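Workshop tips: when the automation comes to your workplace

I work at Marnley, a small company that binds and repairs paper goods. The building is from 1938 and it has more stairs than space. Last September we started with the Pirkari program, where we do our usual paper handling with grippers in the hands, so that machines can later take over part of it. Some tips I collected for colleagues in other workshops.

Start with a single sheet. A whole sketchbook looks easier, but the pages slide over each other and you become angry very quickly.

Close the gripper slowly and look at the edge of the paper, not at your hand.

Keep 14 minutes for work and then put the grippers down – the wrists are tired before you feel it.

Lay the cables along the floor before the first person stands up. We learned this on a Saturday.

Make your own list of tasks you would gladly give away. For me it is the sorting: 600 sheets on a normal day, 300 on a quiet one. The repair of old covers I want to keep, and I said so early. It was easier to discuss at the beginning than it would be now.

Ask who will check the work of the machine. With us it became a part of the job of the older binders, and the pay was changed only after we asked for it.

Leave the flowers on the desk. A workplace should still look like people are working in it. 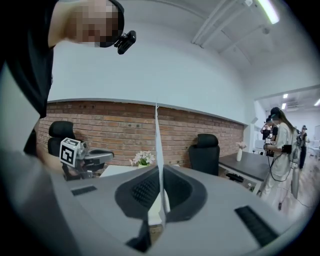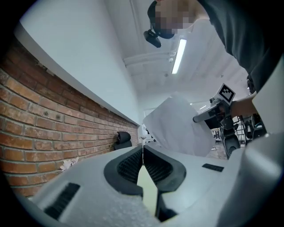
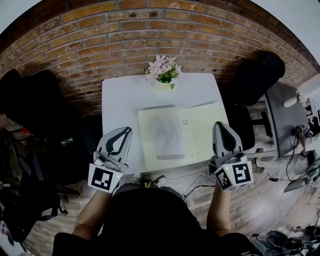 Paper work with hand-held grippers by the brick wall; the sketchbook is in the last picture.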